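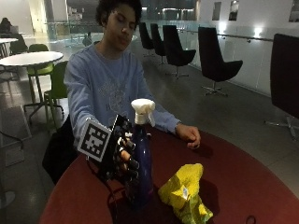
About Rovar

Rovar started in Kestdale with 2 secondhand presses and an order for 200 swing tags from a candle maker down the road. Despina Sfakianakis cut every one of those by hand, and she still grumbles (fondly!) about the rounded corners.

These days there are 8 of us, and we print hang tags, belly bands, thank-you cards and the little folded care labels that so many small shops need and can never seem to find in short runs. We keep 74 paper stocks on the shelf, from plain kraft to a soft cotton sheet we have been ordering for years and would be very sad to lose.

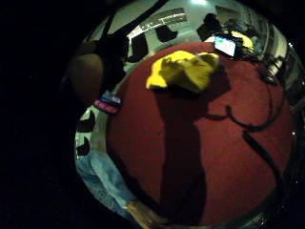
Most of our customers are makers who work from home, so we try to keep things friendly - you can call, write, or just mail us an old tag with notes scribbled on it, and we'll go from there. December gets busy, so please write early if you need holiday tags. We ship all over, and neighbors in Rurlow are welcome to pick up at the front counter.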